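Gripper Budget Report – Team Clovska
Negin Shojaei, Florêncio Carrilho

We need one arm and spare fingers by March. Rarent rents arms for 15 weeks minimum, too long for us.

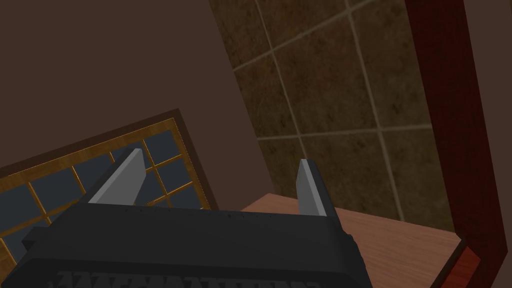

So simulation first, buy second. Sodisine quoted 31 days delivery – tight.

Finger choice: two flat ones, no custom parts untill testing is done.

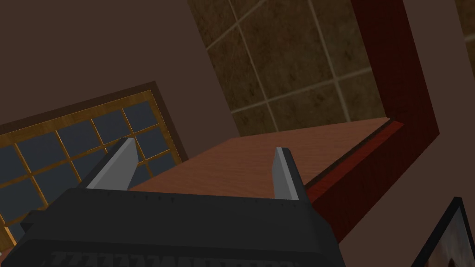

Fig. 2. Simulated gripper, fingers open.

Spares: 8 fingers, one mount.

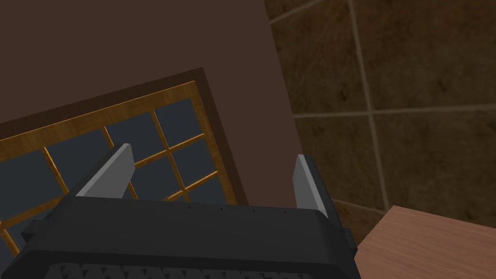
Open items

Filipa Torres still has to sign the order. 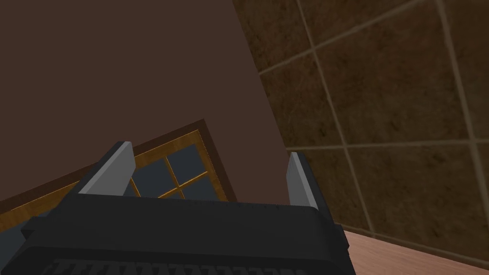 Shipping not in the total yet. Will ask Seixas for a second quote.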